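Bucking for a small mill: 16s or go shorter?
Woodlot & Small Sawmill Talk

Stundeo
Morning all. We finally got our thinning lined up for May, and I'm going back and forth on log lengths. The buyer is Velden, the little mill out past the county line, and they'll take 8s through 16s with trim. My red pine is decent but has some sweep in it, and my late father-in-law always cut everything 16 and let the mill sort it out. Is that still how folks do it? There are 356 stems marked, so I'd like to get this right before the saw starts.

Nonel
Oh, congratulations on getting a crew, that's half the battle these days! I'd go shorter wherever you see sweep. A crooked 16 scales like a much smaller log, and two fairly straight 8s out of the same piece will nearly always treat you better. I learned that on our back 18 acres and I still wince when I think of the first truckload.

Mangubat
I'll disagree a little, with love. Every extra cut is trim you lose and time you pay for, and our forwarder operator gets pretty grumpy sorting five different piles on a small landing. If the sweep is mild, leave it long. Call Velden and ask what they deduct for it, their yard person was very patient with me.

Nonel
Fair point on the landing, I was picturing ours, and we have room to spread out. Still wouldn't send a banana down the road at 16 feet though :)

Stundeo
Thank you both, this is so helpful. I called Monday and they start deducting at 2 inches of sweep, so I think I'll cut the butt logs long where they're straight and drop to 8s and 10s further up. The landing isn't big, maybe enough for three piles if we move the old hay wagon, which has needed moving since we bought the place.

Mangubat
Three piles is plenty. Do paint the ends as you go, a different color for each length, and give yourself a full 5 inches of trim until you see how they scale the first load. 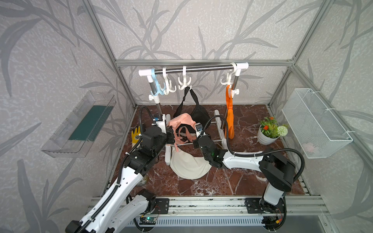
I was stingy with trim my first year and had 33 logs knocked back to the next length down, and that was a long quiet drive home. Let us know how the first load does, would you?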